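How Three Households Wash Up: Water, Habits and the Evening Dishes

Student project report, second-year module in Household and Consumer Studies
Project supervisor: Reinhold Harms

1. Where the question came from

My grandmother washed dishes in two enamel basins, one with suds and one without, and she could get through a Sunday lunch for the whole family without running the tap more than twice. My roommates and I, on the other hand, leave the faucet going while we talk, look for the sponge, and answer the door. I had always assumed that my grandmother's way used less water and that ours was a disgrace, but I had never measured either one, and when Mr. Harms asked us in September to pick an everyday chore and study it properly, I knew right away which one I wanted.

The question I settled on, after a couple of versions that were far too big, was this: how much water do ordinary households use to wash the evening dishes by hand, and how much of the difference between them comes down to habit? I left dishwashers out completely. There is plenty written about them already, and none of the households I had access to owned one anyway.

2. The households

Three households agreed to take part, and I am grateful to all of them, because it is a strange thing to let a student stand in your kitchen with a measuring jug. I have given them the names of their streets, which they were happy with.

The Zanlow household is a retired couple in a ground-floor apartment. They have a double sink and they use both halves of it. The Wendt household is a family of five with children in elementary school, and the dishes are done by whichever parent is not doing bedtime. The Prarix household is a shared student apartment with four people in it and a rota on the refrigerator that is followed with varying degrees of enthusiasm.

I visited each household for 8 evenings. I did not tell people how to wash, and I tried hard not to comment, though I will admit that on my second visit to Prarix I did reach over and turn off a tap, and I have left that evening out of the results.

3. How the water was measured

My first idea was to read the water meter before and after, but two of the three kitchens share a meter with the bathroom, and one flushed toilet would have ruined the evening's figure. Instead I put a large plastic tub in the sink wherever it would fit, let the waste water collect in it, and emptied it jug by jug while writing down the amounts. At Zanlow, where the tub did not fit, the couple washed with the plug in and I bailed out each half afterward. It was slow, and my sleeves were never dry, but it worked better than I had expected.

To compare households of different sizes fairly, I divided the water by the number of pieces washed. Over the whole project that came to 443 pieces, counting a plate, a cup, a pan, or a fork as one piece each. Bernd Meinecke from the year above me pointed out that a fork and a roasting pan are hardly the same job, and he is right. I kept the simple count because I had already started with it and could not go back, but I would do it differently another time and give the pans a heavier weighting.

I also kept a short diary for each evening: what had been eaten, how long the dishes had stood, whether anyone scraped them first, and who washed. The diary turned out to be the most useful thing I had, far more so than I imagined when I bought the notebook.

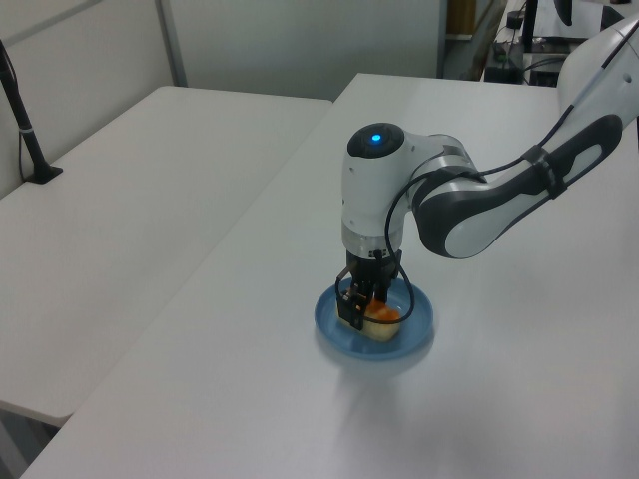

Fig. 1. Blue plate on a white table, with a white robotic arm reaching down toward it.

4. What I found

The Zanlow couple used the least water per piece on every evening I visited. She washes and he rinses, they fill each side of the sink once, and they talk the whole time. Prarix used the most, although the range there was enormous. One of the four roommates is every bit as careful as the Zanlows, and on her evenings the apartment came out ahead of the Wendt family. On the other evenings it was well behind.

The Wendt family was in the middle and the steadiest of the three, which surprised me given how busy that kitchen is. The father explained that he fills the bowl because he grew up in a house where hot water ran out, and that he has simply never stopped. I heard something very similar from Mrs. Zanlow. The people who washed in a filled bowl had nearly all learned it from a parent, and those who washed under the tap mostly could not remember learning at all.

The other thing that stood out in the diary was standing time. When plates had been left for over 40 minutes, people scrubbed longer, and the ones who washed under a running tap left it running while they scrubbed. For the bowl washers it made hardly any difference to the water, only to their tempers. Rice and egg were the worst offenders, followed by porridge pots from the morning that had been overlooked until supper.

5. A small trial at Prarix

For my last visits to the shared apartment, the roommates suggested a trial of their own. They bought a plain round washing bowl from Trotetti, the household shop by the tram stop, and promised to use it. For the first two evenings they did, and the amount of water dropped a good deal. By the third the bowl was full of potatoes. I think it is fair to say the trial was too short to prove anything, but the roommates asked to keep their results sheet, and it is now on the refrigerator beside the rota.

6. Weak points

Three households is a very small group, and all of them knew why I was there. People are surely more careful with a visitor in the kitchen. I also did not measure how clean the dishes were, apart from looking at them, and I did not record the water temperature, so I can say nothing about energy. If a later student wants to take this further, I would suggest starting with temperature — a cheap kitchen thermometer would do — and with at least 6 households.

7. Thanks

My thanks go to Mr. Harms for talking me out of the first version, to Bernd for reading the draft twice, and to the Zanlow, Wendt and Prarix kitchens for their patience and for a great many cups of tea, which I washed up myself and did not count. The tables for each evening and a copy of the diary are in the appendix.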